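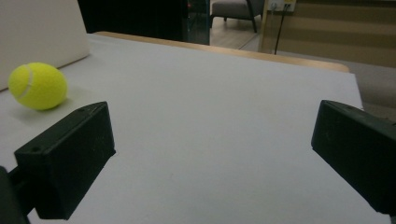

*Last changed: November 13, 2023*

## Progress report to Baptiste: handling and recording rules for hand-held gripper work

This report covers the second period of the Dromard project. The work in this period was the drafting and trial of a rule set for demonstrations made with a hand-held gripper. The recording software (Nillance) is outside the scope of the grant and is mentioned only where a rule depends on it.

### 1. Status

The rule set stands at version 2. It contains 17 rules, grouped under table setup, operator conduct, recording, and file release. Version 1 had 49. Most of the cuts were duplicates: the same requirement had been written once for the operator and again for the reviewer. Four rules on lighting were merged into one after operators reported that they could not tell which applied.

All tabletop tasks in the trial used version 2. The ball tasks were completed first, as the objects are cheap, easy to replace, and roll when mishandled, so a poor approach shows up early in the recording.

### 2. Table setup

The work surface is plain and light in color. A sheet or board laid over an existing table is accepted if it lies flat and does not shift when pressed at a corner. The edge of the table underneath may remain in view.

Only objects named in the task sheet may be within reach of the fingers. Upright panels and boxes are allowed at the side of the surface and are listed in the sheet as fixed items. They must not be moved between takes. If one is moved by accident, the take is closed and a new setup entry is made.

Background furniture does not have to be cleared. Version 1 required a bare background, and this was dropped. It added setup time, and reviewers found no use for it. The rule now covers three things only: no people, no readable documents, and no screens showing content. Indicator lights on equipment are acceptable.

### 3. Operator conduct

- Start each take with the fingers fully open and the target object in view.
- Hold the open position for 2 seconds before moving toward the object.
- Approach at a steady speed. Do not correct the grasp by pushing the object with the outside of a finger.
- If the object leaves the surface, stop the take. Do not catch it.
- Mark the take as failed before picking anything up.

The last item caused the most disagreement. Several operators preferred to reset first and mark the take afterward. In the trial this led to failed takes being filed as good ones, and the rule was kept as written.

Finger blocks are checked for loose fixings at the start of each session. A finger that can be turned by hand is taken out of use. Session length is limited to 90 minutes, including setup – a limit set for wrist fatigue, with no relation to storage or battery capacity.

### 4. Recording and release

Each take carries a task code, a setup entry, and an outcome. Takes without all three are held back automatically. Failed takes are kept. They are stored with the others and carry the same retention period, and they may not be edited to remove the failure.

Release requires one reviewer who was not the operator. The reviewer watches the full take at normal speed and checks it against sections 2 and 3. Spot checks of single stills were tried and withdrawn. A still can confirm the setup, but it gives no evidence on speed or on the opening hold.

### 5. Open items

1. Rule 11 (reflective surfaces) is unclear for glass-fronted furniture in the background. A revised wording has been sent to Drarari for comment.
2. The task sheet has no field for surface type. One will be added before the next round.
3. The rules assume one hand-held gripper per table. Two-handed work needs its own section, and drafting has not begun.

### 6. Next period

Version 3 is planned for January. It will include the revised rule 11 and the new surface field. The operator checklist will be cut to a single page and fixed to each table. No change to the approved budget is requested. One item of equipment – a spare set of finger blocks – will be bought from the existing consumables line.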